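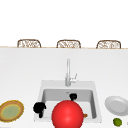

Fig. 1. Worktop with inset sink, seating on the far side.

Section 4: Fitting and starting the under-sink water filter

This section covers the Lilirwood two-stage filter, supplied with the Gemport drinking water tap. The filter works on the cold supply only. If you are replacing an older Lilirwood single-stage unit, remove it first and go to step 3. The old bracket has different hole spacing and cannot be reused.

4.1 Before you start

Check that the box contains the following:

Filter head with wall bracket
Sediment cartridge (blue cap)
Carbon cartridge (white cap)
Gemport tap with washer set and backnut
Feed tee with isolating lever
Coil of 8 mm tubing
Two bracket screws
Spanner for the cartridge housings
Service label

You will also need a drill, an adjustable spanner, a pencil, a bucket, an old towel and a sharp tube cutter. Scissors will squash the tubing and the joint may weep.

The filter and both cartridges need a clear space 581 mm high inside the cabinet. This includes the gap below the housings that lets you lower a cartridge when it is time to change it. If the cabinet has a fixed shelf, take the shelf out or cut it back before fixing the bracket.

CAUTION: Do not connect the filter to a hot supply or to a pipe that feeds a boiler.

CAUTION: Do not fit the filter in an outbuilding or unheated cupboard. A frozen housing can split and will leak once it thaws.

4.2 Fitting the tap

1. Choose a place for the tap within reach of the sink. The spout must hang over the basin when it is turned to the front. Leave enough room behind it for the lever to tip fully back.

2. Look underneath before you mark the hole. Keep clear of cabinet rails, sink clips and the main tap's hoses.

3. Mark the centre of the hole in pencil and stick masking tape over the mark. Drill through the tape with the right bit for the worktop. Stone, glass and solid surface tops should be drilled by the firm that supplied them, and so should any top that is still under guarantee.

4. Clean up the hole. On a timber or chipboard top, run a bead of clear silicone around the cut edge and leave it to dry.

5. Push the rubber washer up against the base of the tap and lower the tap into the hole.

6. From below, fit the plastic washer, then the metal washer, then the backnut. Tighten by hand, straighten the tap from above, and give the nut another half turn with the spanner.

Note: If the worktop is too thick for the tap's thread, ask your dealer for the Boström extension stem. It screws on by hand and takes the same backnut.

4.3 Fixing the filter head

7. Hold the bracket against the side wall of the cabinet with the arrow pointing up. Use the side nearest the cold pipe if there is a choice.

8. Mark both holes, drill pilot holes and fix the bracket with the screws supplied. Check that the screws will not come through into the next cabinet.

9. Hang the filter head on the bracket and press down until it clicks.

4.4 Connecting the water

10. Turn off the water at the main stopcock. Open the cold kitchen tap and let it run until it stops. Put the bucket and towel under the pipe.

11. Undo the cold hose from the kitchen tap's isolating valve. Screw the feed tee onto the valve and reconnect the hose to the top of the tee. Make sure the rubber washer is in place at each joint.

12. Cut one length of tubing to run from the tee to the port marked IN, and another from the port marked OUT to the drinking water tap. Allow a gentle curve in both. A kink will cut the flow and will not straighten out later.

13. Push each end of the tubing firmly into its fitting until it goes past the first stop and meets the second. Pull back on it. It should not move. To release a tube, press the collar in evenly and draw the tube out.

14. Set the tee lever to OFF, turn the stopcock back on and look for drips at the valve and the tee. Tighten if needed.

4.5 Fitting the cartridges

15. Take off the wrapping and keep your fingers away from the open ends of the cartridges.

16. Put the blue-capped cartridge in the left housing and the white-capped cartridge in the right. The filter will pass water if they are swapped, but the carbon will clog early.

17. Wipe the seals with a little clean water. Screw both housings up by hand. Use the housing spanner for undoing only.

4.6 First use

18. Open the drinking water tap, then move the tee lever slowly to ON. The tap will spit air at first.

19. Let the water run for ten minutes. It may look grey to begin with. This is fine carbon dust and is harmless, but do not drink the water until it runs clear.

20. Close the tap and dry all the joints. Check them again after an hour, and once more the next morning.

21. Write the month on the service label and stick it inside the cabinet door. Cartridges fitted in October are due for changing in April.

Note: Water may look milky for the first few days. Leave a glass to stand. If it clears from the bottom up, the cause is trapped air and no action is needed.

4.7 If something is wrong

Slow flow: Check the tubing for kinks and see that the tee lever is fully on. If the cartridges are near their change date, replace both.

Drip from a housing: Turn the lever to OFF, open the tap to let the pressure out, and unscrew the housing. Look for grit on the seal or a seal that has rolled out of its groove.

Drip from a push fitting: Remove the tube, cut the end square and push it home again.

Taste has changed: Run the tap for one minute. If the filter has not been used for more than two weeks, change the carbon cartridge.

Spare parts are sold by Prunetti dealers. Quote part 645 for the cartridge pair and part 88 for the seal set.

Section 5: Changing the cartridges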